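A Friday at the Plirkosine Open Day

I had been meaning to get out to Dindale for the open day at Plirkosine for years, and this time (09/08/2019, if anyone is keeping track) I finally packed a sandwich, filled the tank and went. It's 126 miles from my front door, and the last stretch past Jemow is slow going, with a lot of tractors and one very pretty bridge, so I pulled in a good hour later than I meant to and had to park at the far end of the field.

Plirkosine makes and sells things for the home, mostly vases and artificial flowers, and once a year they open up the whole building. You get a sticker for your coat and a folded map, and then you can wander as you please. I started in the stockroom, where Illia Hutsuliak was showing people around. He told us they carry 639 kinds of stem at the moment, and I believe him! I spent far too long in the aisle with the peonies. There were poppies too, and some ferns I would have sworn were growing.

He was very good on the subject of roses. The trick, he said, is to open the leaves out by hand before you do anything else, bending each one a little away from the stem, and to leave one bloom standing taller than the rest. He also likes just a couple of stems in a vase where I would have crammed in the whole bunch, and I have to say my hallway arrangement has looked better since I took half of it out.

After that came tea in the long room (lemon cake, $10 for cake and a pot, and the pot was generous) and then the part I enjoyed most, the arranging area at the back. I do love a flared rim on a vase, and colored glass that drifts from one shade into another, blue into purple or a rosy red going smoky toward the foot. With pale pink and coral roses it's lovely, and I stood there a good while changing my mind about which I'd have at home.

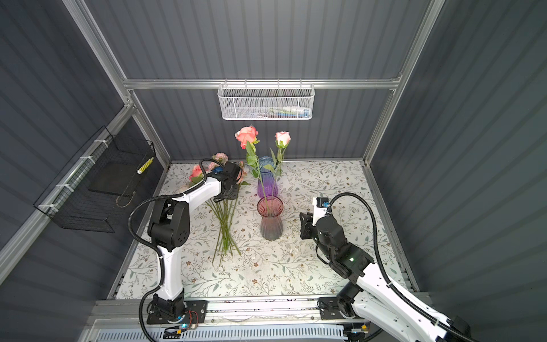

In the end I bought the Rey, a tall clear one from the shop by the entrance, and three stems of eucalyptus to go in it. The line for the register was long but cheerful, and the lady ahead of me had come for the fourth year running with her two sisters. She says October is a good time to visit the shop, when the winter berries come in.

Wear comfortable shoes if you go, and bring a sweater for the stockroom. The map is a bit hard to follow around the stairs, so ask someone.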